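Was bleibt, wenn alles raus muss
Gespräch mit einer Haushaltsauflöserin aus Vilov

31. März 2020

Telefoniert statt getroffen, wie grade alle. Sie sitzt im Büro hinter dem Lager in Vilov, ich am Küchentisch, die Leitung knackt. Ihren Namen will sie nicht im Netz haben, »die Leute verbinden mich mit dem schlimmsten Monat ihres Lebens«, das muss man nicht auch noch googeln können. Gut. Dann ohne.

Seit sechs Jahren räumt sie Wohnungen leer. Angefangen mit der eigenen Großmutter, 60 Quadratmeter, dritter Stock, kein Aufzug. Damals wollte die Firma Rizk den Auftrag nicht, zu eng das Treppenhaus. Also selber. »Ich hab zwei Wochen gebraucht und am Ende Rücken. Heute würde ich das in zwei Tagen machen. Aber damals hab ich jeden Brief gelesen.«

Liest sie heute nicht mehr?

»Nein. Fast nie. Umschlag auf, gucken ob Geld oder Urkunde, Umschlag zu.« Kurze Pause. »Postkarten schon manchmal.«

Was mich interessiert: womit fängt man an. Ich hatte auf den Keller getippt. Falsch. Sie fängt im Bad an, immer, weil dort am wenigsten gestritten wird. Um eine halbe Flasche Shampoo kämpft keiner. Danach Küche, danach die Schränke. Der Keller zum Schluss, wenn die Angehörigen schon müde sind und Ja sagen.

»Klingt gemein«, sagt sie. Ist es wohl auch ein bisschen.

Und dann die Behälter. Ein eigenes Kapitel. Früher Schuhkartons und Keksdosen, heute Kunststoff, gern farbig. Sie nimmt selbst auch Plastikboxen zum Vorsortieren, durchscheinend müssen sie sein, sonst macht man jede dreimal auf.
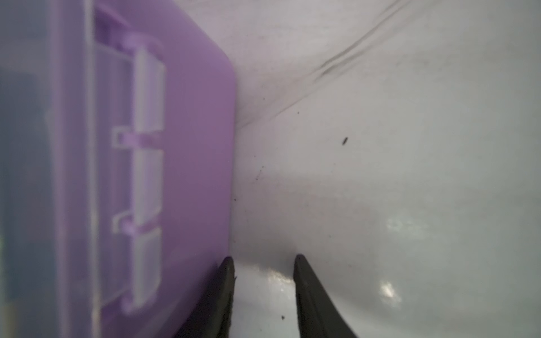
Durchscheinender Kunststoff, lila.

Beschriftet wird mit Kreppband. Sie hat mal ein System mit Farbpunkten probiert, von Clanus, ging eine Woche gut, dann wusste im Team keiner mehr was Grün war. Jetzt stehen nur noch Wörter drauf: BLEIBT, GEHT, FRAGEN. Die mit FRAGEN werden am schnellsten voll.

Ich frage nach dem Geld. Da wird sie knapp. Eine Wohnung kann sich selber tragen, wenn ein paar gute Möbel drin sind, kommt aber selten vor. Meist zahlt die Familie drauf. Die letzte Rechnung vor der Zwangspause: 678 Euro, nur für die Entsorgung, die Arbeitszeit kam noch dazu. »Da rufen dann Leute an und sagen, aber die Schrankwand hat doch mal so viel gekostet. Ja. Hat sie. Will aber trotzdem niemand mehr haben.«

Eiche rustikal gehe gar nicht. Teewagen wieder etwas. Porzellan mit Goldrand, sagt sie, könne man den Leuten hinterhertragen und sie würden schneller laufen.

Verkauft wird über die Halle in Flallar, jeden zweiten Samstag — ach nein, das streiche ich, der Rhythmus hat sich geändert und im Moment ist sowieso zu. Was dort nicht weggeht, geht an den Secondhandladen, was der nicht nimmt in den Container. Bei Fotoalben macht sie eine Ausnahme, die behält sie ein Jahr. Auch wenn die Familie unterschrieben hat, dass sie keine will. Grade dann.

»Einmal kam ein Anruf nach elf Monaten. Ob ich vielleicht noch irgendwas. Da war ich froh.«

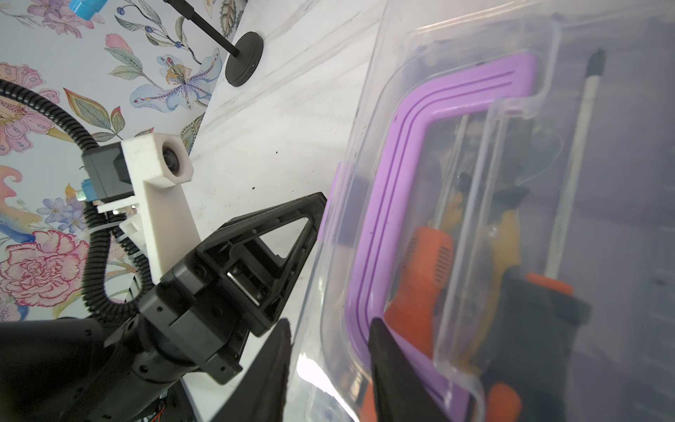 Eine Kundin aus Flallar sieht das mit dem Aufheben anders: Ihr wäre es lieber gewesen, die Alben wären gleich weg. Sie habe monatelang gewusst, dass die noch irgendwo stehen, und jeden Abend überlegt, ob sie anrufen soll. Angerufen habe sie nie.

Ich lese ihr das vor. Stille in der Leitung. Dann: »Ja. Kann ich verstehen. Vielleicht sollte ich es denen gar nicht mehr sagen.« Und etwas später, mitten in einer anderen Antwort: »Oder vorher fragen, ob sie es wissen wollen. Muss ich drüber nachdenken.«

Zurück zum Handwerk. Viel Schrauben. Regale, Betten, Lampen, die Küchenzeile. Der Akkuschrauber macht die Hälfte, der Rest geht von Hand, in alten Möbeln drehen die Köpfe sonst durch. Kreuzschlitz meistens. Wer bei ihr anfängt, kriegt am ersten Tag ein Paar Handschuhe und einen ordentlichen Schraubenzieher (Schraubendreher, ich weiss, sie sagt trotzdem -zieher), und der wird nicht verliehen.

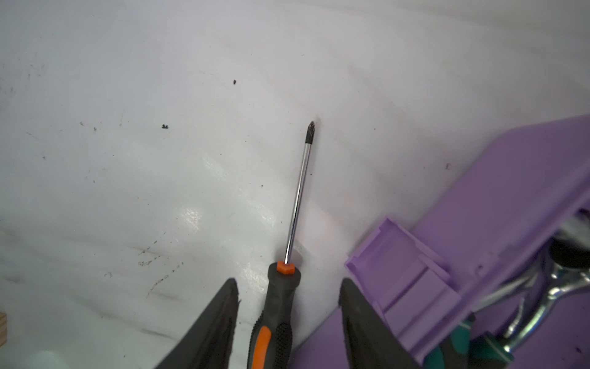 Streit im Flur

Das Schwierige seien nie die Sachen. Geschwister. Immer wieder Geschwister. Es geht um eine Kaffeemühle und nach zehn Minuten um 1987. Sie stellt sich dann in die Küche und packt Teller ein, laut, mit viel Papier. Hilft manchmal.

»Ich sag denen vorher: alles was ihr beide wollt, kommt auf den Tisch. Und das lassen wir liegen bis zum Schluss.« Am Schluss liege da oft noch die Hälfte. Einer ist inzwischen zur Arbeit gefahren, der andere will die Mühle plötzlich nicht mehr.

Was sie selber mal mitgenommen hat? Einen Kirschentkerner. Gefragt, klar, und bezahlt. Funktioniert einwandfrei, macht eine Riesensauerei.

Und Tapeten findet sie schwer. Möbel kann man raustragen, die Tapete bleibt, und dann sieht man die hellen Stellen wo der Schrank stand. In manchen Wohnungen hängen vier Schichten übereinander, und die unterste ist eigentlich immer die mutigste. Blumen, große Blumen, durch die ganze Stube.

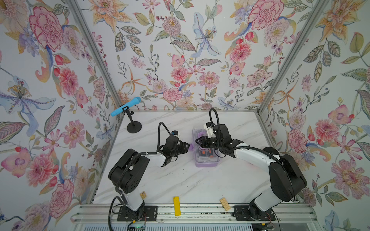
Abgerissen wird nur, wenn der Vermieter drauf besteht. Steht im Mietvertrag oder eben nicht, und die Hälfte der Klauseln sei ohnehin unwirksam, da rät sie jedem zum Mieterverein bevor einer den Spachtel holt. Sie hat schon Familien erlebt, die ein ganzes Wochenende abgekratzt haben, und der Vermieter hat danach sowieso den Putz rausgehaun.

Zur Zeit ruht fast alles. Zwei Aufträge verschoben, ein dritter hängt, weil die Erben nicht anreisen können. Sie sortiert im Lager, allein, Radio an. Die Miete läuft weiter, für die Soforthilfe hat sie den Antrag ausgefült, Antwort noch keine.

Ob sie zu Hause auch so ausmistet, will ich noch wissen. Sie lacht. »Kommen Sie bloss nicht in meinen Keller.«

Dann muss sie auflegen, jemand klopft am Tor wegen einer Waschmaschine.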